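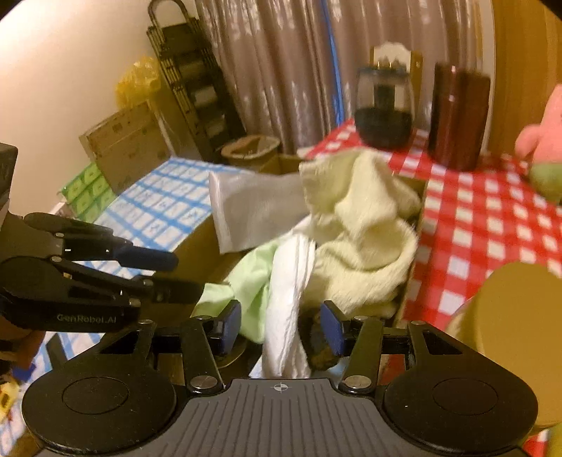 A cardboard box of cloths, with a fuzzy cream-yellow towel on the right.

Print this page | E-mail this page

Why Is a Towel Fuzzy?

Look closely at a bath towel and you'll find tiny loops of thread – hundreds and hundreds of them! Each loop is like a little arm reaching out to grab water. More loops mean more places for water to hide, so a thick towel can drink up a big puddle.

A smooth cloth has flat threads. It folds up thin and is great for wiping a window!

Try it! Pour 4 spoonfuls of water onto two plates. Press a towel on one and a smooth cloth on the other. Which plate dries first?

By Ludivine Gilbert

More from Curkolmont Kids
Why do socks get holes?
How is cotton picked?
8 ways to fold a blanket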